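`tilis-align` lines up the recordings from a pair of hand-held grippers and writes them out as one episode that a policy can be trained on. It reads the video and motion data from each tool, works out the time offset between them, puts both paths into a common coordinate frame and drops the stretches where tracking was lost. It doesn't train anything and it doesn't talk to a robot arm.

Current version as of 4 Oct 2024. The file layout changed in February, and episodes written before then need `tilis-migrate` run on them first.

## Install

Python 3.10 or later.

```
git clone <your mirror>/tilis-align
cd tilis-align
pip install -e .
```

The map-building step calls the Carrasco tracker as a separate program. Put its binary on your path or set `CARRASCO_BIN`. Everything else runs without it, so you can still trim and re-export episodes on a laptop.

## Quick start

```
tilis-align map session/
tilis-align pair session/
tilis-align export session/ --out episodes/
```

`map` makes one map per room and is the slow part. `pair` finds the left and right recordings that belong together. `export` writes the episodes. Each step leaves a small `status.json` behind and skips work that is already done - pass `--force` to do it again.

## What goes in

A session folder holds one subfolder per tool:

```
session/
 left/
 *.mp4
 imu.csv
 right/
 *.mp4
 imu.csv
 room.yaml
```

`room.yaml` needs a room name and the calibration file for each lens. Left and right are the operator's left and right. If the folders have been swapped, use `--swap` on the `pair` step and leave the files where they are.

## What comes out

Each episode is one folder with these fields:

| Field | Type | Notes |
|---|---|---|
| `pose_l`, `pose_r` | float32, 7 | position in metres, then quaternion (xyzw) |
| `width_l`, `width_r` | float32 | finger opening in metres |
| `valid_l`, `valid_r` | bool | false where tracking was lost |
| `t` | float64 | seconds from the start of the episode |
| `task` | string | copied from the session notes |

Video is kept at its original size. The circular fisheye image is not cropped or flattened on export, so do that in your own loader if your model needs it.

## Test set

The repository comes with a pointer to the Netitz set, which we use for regression tests. It has 147 paired episodes of work with clothes and bedding, recorded in ordinary bedrooms. Every release has to get through all of them before it is tagged.

Cloth is a hard case for this software. A pile changes shape as soon as it is handled, so points tracked on it can't be trusted for the map. Walls and furniture hold still and do most of the work, apart from mirrors, which produce points that seem to lie behind the surface. The `--mask-mirror` option takes a polygon for each room and ignores features inside it. It is off by default.

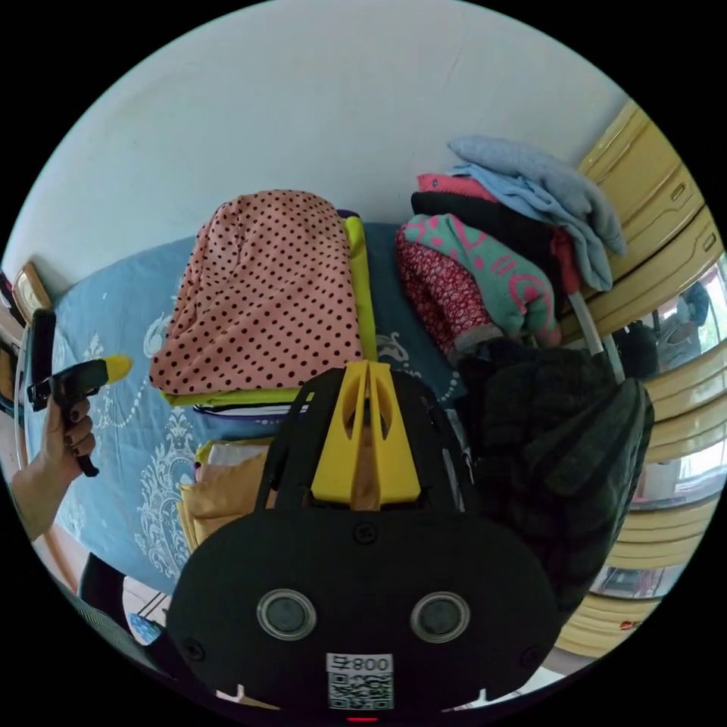
**Can I use recordings from just one gripper?**

Pass `--single` to `pair` and `export`. The fields for the missing side are left out of the episode and the time offset is set to zero.

## Settings worth knowing

- `max_features` (default 4000): upper limit on tracked points per image. Lowering it speeds up `map`, but plain white walls already give very few points.
- `min_segment` (default 16): shortest run of valid images to keep.
- `max_gap` (default 2): longest tracking gap, in images, that will be filled in by interpolation. Longer gaps split the episode.
- `lens_mask`: image file marking the parts of the view covered by the gripper itself. Make a new one if you change the fingers or the mount.

## Known problems

- If one tool stays still for the whole recording, the offset search has nothing to match and stops with `E_NO_MOTION`. Set the offset by hand with `--offset`.
- The second gripper often comes into view of the first. It is not masked, and when it fills a large part of the image the pose can drift towards it.
- `export` to the Plitinix format loses the `valid` flags. Use the default format if you need them.
- Room names with spaces break `tilis-migrate`. Rename them in `room.yaml` before you run it.

## Licence

Code is under the MIT licence. The Netitz episodes have their own terms, which are in `DATA_LICENCE.md`.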